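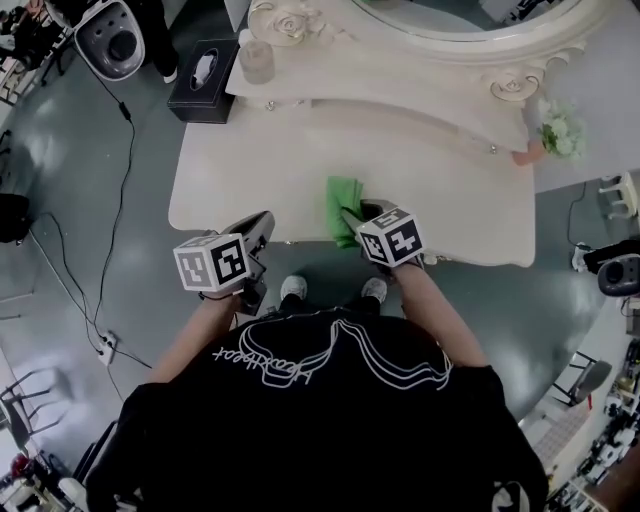
Section 5: Wiping down and dressing your vanity table

Now that your Fesari vanity table is standing where you want it, it deserves a proper going-over before you start filling it with all your bits and pieces. Furniture picks up a surprising amount of dust on its travels, and the carved parts around the mirror are very good at holding on to it. Please don't rush this section – put the kettle on first if you like, and come back to it when you have a little time to yourself.

You will need:
A soft cloth for the table top (a green one is used here, but any colour will do)
A second soft cloth, kept dry
A small, clean paintbrush for the carving
A bowl of lukewarm water with a drop of washing-up liquid

5.1 Take everything off the top and off the raised shelf at the back. Tissue boxes, glasses, flowers and so on can all go on the bed for the time being.

5.2 Dip the first cloth in the bowl and wring it out very well. It should feel barely damp in your hand.

5.3 Begin with the raised shelf and work your way forwards to the curved front edge, so that any dust comes towards you. Go gently round the small metal knobs on the front of the shelf.

5.4 Follow the curve of the front edge with the cloth folded over it. Fingermarks like to gather here, particularly on a cream-white finish.

5.5 Dry the whole surface with the second cloth straight away.

CAUTION: Never let a wet cloth sit on the table top or hang over the edge while you go off to do something else. Water left standing can lift the finish, and this kind of mark isn't covered by your guarantee.

5.6 Brush out the carved roses and scrolls around the mirror with the dry paintbrush. Start at the top and let the dust fall. You may then need to give the shelf another quick wipe, for which we apologise!

5.7 Clean the mirror glass last of all. Put the cleaner on your cloth and keep it well away from the carving.

Note: If your floor is smooth and shiny, mop up any drips as you go, and do mind your footing.

5.8 Put your things back once the top is completely dry. We like a tissue box and a small glass on the raised shelf, where they are easy to reach, with artificial flowers laid along one side so that the middle stays clear for brushes and pots.

Note: Fresh flowers look lovely too, but please stand the vase on a saucer or mat.

Repeat steps 5.2 to 5.5 every 2 weeks, or sooner if you are fond of loose powder. For scratches and chips, see Section 6.

Guide revised 8 Nov 2018 by Akinyi Mfaume, Fesari customer care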